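Open day at the Anduson works
2025-07-27

We nearly didn't go, because it was bucketing down and the Anduson pottery is a 622 km drive from home (we were staying close by with family, I'm not that mad!). So glad we did. Entry was $10, tea included, and the colour on those glazes is something else in person.

The kiln shed
Our group got the big gas kiln first. It holds 600 mugs at a go, and the guide let us stick our heads right in – I could have stayed there all morning. They fire a blue called Zorken that I've been trying to match at home for years, and no, they wouldn't tell me what's in it. Fair enough!

Next came the glazing room, where I got chatting to a lady who buys seconds every November for Christmas presents. I came away with a good tip about waxing the foot of a bowl and completely forgot to ask which wax.
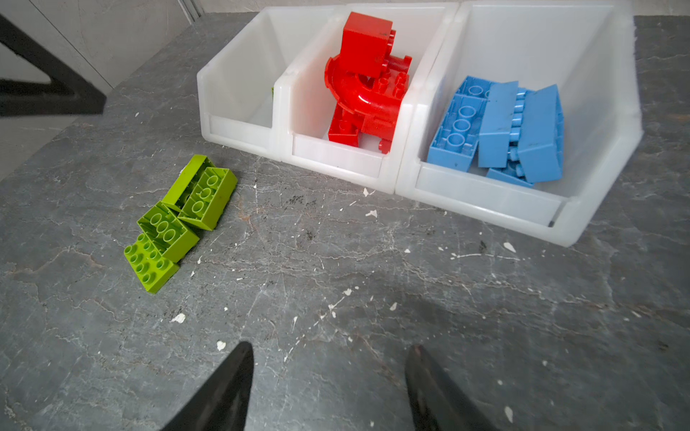

The shop
Dangerous. I'd promised myself one small jug and walked out with two jugs, a butter dish and a bag of Billel stoneware clay. The seconds shelf is out the back past the loos, so go there before you pay full price for anything. Parking is on the grass and it was a bog by lunch, so bring your gumboots.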